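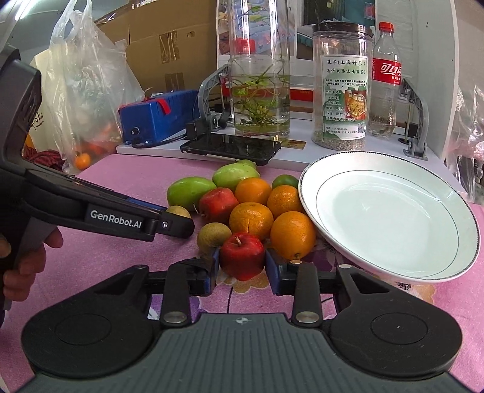
Fruit keeps you well, Lies Cuypers was always told, and she saw no reason to ask who had first said so. Most of us are in her position. This chapter asks what the evidence behind such advice looks like, and whether it can carry the weight put on it.

Chapter 2
What do food surveys measure?

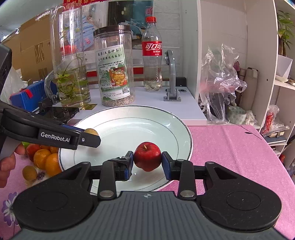
Lakmal Talukder

The Zadmont survey sent diet forms to 2,436 adults. Only 772 came back complete. People who fill in long forms about their meals may well eat differently from people who bin them — and they may smoke less, too. The report gives this one line.

Then there is memory. Try to write down how many apples you ate last October. You will produce a number, and it will look just as solid in a table as a true one. Keep that in mind as you read the Mondal figures in section 2.1.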